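The Jewellery Sort-Out: A Gallery

April 25, 2004
By Kiros Demissie

Every household has a place where jewellery goes to become a knot. Ours has had several. Over the years there has been a biscuit tin, a soap dish, the toe of a walking sock (security measure, summer of the Lesbridge burglaries) and the little drawer in the hall that also holds fuse wire. This month the whole lot was brought together for the first time and gone through properly, and the following pages are the record of it. There was meant to be a picture for every stage. I am a poor keeper of pictures, and several stages survive only as the line or two I wrote to go under them. I have left the lines in.

The rules were drawn up at the kitchen table at Grurness and pinned to the bread bin. Everything out of its container. Everything untangled before it was judged. Earrings to be presented in pairs or not at all, a rule that lasted until the second earring.

The biscuit tin. Contained two watch straps, a brooch shaped like a leaf, eleven inches of chain belonging to a bath plug, and no biscuits. The brooch was claimed at once by three people and has not been worn by any of them.

The walking sock. Still had a thorn in it. Also my grandmother's signet ring, which we had told the insurers was gone for good, and about which I suppose I shall have to write them a letter.

The drawer in the hall. Went through it by torchlight, the bulb having failed, and fuse wire being the one thing in there we couldn't put our hands on.

By the second evening the sorting had moved upstairs to a bed. I recommend a bed. A table is hard and earrings bounce off it, and a carpet eats them. A sheet gives a little, and anything dropped stays more or less where it was dropped. Against this, a sheet with a pattern on it is a fine place to lose something small and shiny, and the plain ones were in the wash.

The red ONEPLUS box, white inside and a good size for bracelets, with the cherry sheet doing duty as a workbench. Pale green beads at one end, light blue at the other, and a thin silvery chain visiting everybody in between. The small gold-toned crown is out and up in the air, and there is a silver hoop lying on the sheet by itself, in breach of the rule about pairs. 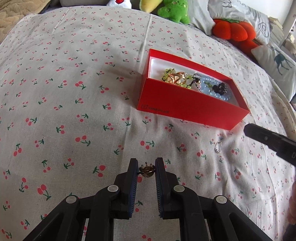

Zeleke wrote back that the trouble with any box is the lid, that a person who can shut the lid will never untangle a thing, and that the only honest way to keep necklaces is on a row of nails in full view of visitors, where shame will do the rest. "And throw out your odd earrings," the letter went on. "You have been saving them for a one-eared aunt and she is not coming."

I have thought about this a good deal. I have put up four nails. The visitors so far have hung their keys on them.

As to the odd earrings, I can't do it. The moment an earring goes in the bin its partner comes up the Hoover. This happened to us with a pair of enamel daisies in our first flat, and I have never really trusted a bin since.

The great knot. Two fine chains and something with a locket on it, as solid as a walnut. Methods tried: a pin, two pins, talcum powder, bad language, leaving it on the windowsill overnight in the hope that it would think better of things. The talcum powder was the best of them. You work a pinch of it in with your fingertips and push the knot smaller before you try to pull it bigger, and you do not let anybody help. It came apart at ten to midnight, and I woke up the whole house to tell them.

The locket. Once free of the chains it was opened, with ceremony. It held a picture of a dog. No member of the family recognises the dog.

The bead incident, stairs. Elastic perishes. I know that now. A bracelet which had looked perfectly sound in the hand let go on the landing and went down all thirteen steps, one bead at a time, with pauses. We recovered 48. The last of them was in a wellington boot, and I found it with my heel on the way to the compost.

Restringing. Pivari sells a stretchy cord on a reel, in a colour called clear, which becomes invisible the instant it touches a tablecloth. Put a bit of sticky tape on the far end before you begin. I did not, and I threaded the first half of that bracelet twice. The knot wants a dab of glue, and the glue wants longer than you will give it.

The cleaning bowl. Warm water, a drop of washing-up liquid, an old toothbrush. Please note the word old. There was an exchange of views about the toothbrush that I won't go into. Metal things had their bath and came out looking pleased with themselves. Anything glued was let off with a wipe, and anything on elastic was not allowed near the bowl at all, feeling still running high after the stairs.

The bangles, by size. They range from one that will fit nobody over the age of six to one that could be worn by a drainpipe. I own the drainpipe one. It was a present, and I was told it was the fashion.

The price ticket. Found tied to a necklace at the back of the soap dish, in faded ink: 79, with no pound sign and no pence, and so open to interpretation. One school of thought in this house holds that it was pounds and we are sitting on a treasure. The clasp has since turned green. I belong to the other school.

The egg box. Six pairs of earrings to a half-dozen box, a pair to each hollow, lid on top. It cost nothing, it stacks, and it has been opened four times so far by people making an omelette.

The ice cube tray. Rings. Works beautifully. Keep it well away from the freezer, and tell everyone else in the house you are keeping it well away from the freezer.

Straws. For a fine chain, thread one end through a drinking straw and do up the clasp on the outside. It can't knot itself then, or it hasn't yet. I did nine of these in one sitting and felt like a man who has finally got the better of something. The cat took two.

The cufflinks. Three and a half pairs. I have one shirt that takes cufflinks, and it last fitted me at a christening.

The pile for the jumble sale. Larger in the morning than it was by the evening. Things kept walking back out of it. I caught myself pocketing a tie pin that I had put there with my own hand an hour before, and I have never worn a tie pin, and I still have it.

The pile marked "mend". Went into a jam jar, where I can see it. The previous mend pile went into a drawer and was rediscovered this month with a receipt from a shop that has been a dentist's since I had hair.

The tray, finished. Velvet, or nearly, cut from the good half of a curtain and glued into the lid of a shoebox. Necklaces on the left, bracelets on the right, brooches along the top where they can't catch on anything. It looked so well that I stood it on the chest of drawers and asked people up to see it. It stayed like that until somebody was late for a wedding at Lesbridge and needed the blue earrings in a hurry, and I have not had the heart to go in since.

The last container. Behind the airing cupboard, while looking for a clean sheet: a toffee tin, heavy, taped shut, with "NOT THIS ONE" on the lid in my mother's capitals. It rattles. We have put it back for the time being.

Next month's gallery will be the shed, if I can get the door open. Anyone with advice on hinges should write to me at Grurness, and anyone who knows the dog in the locket should write sooner. It is some sort of terrier, looking to the left.

Contact | Copyright 2004 Kiros Demissie | Back to top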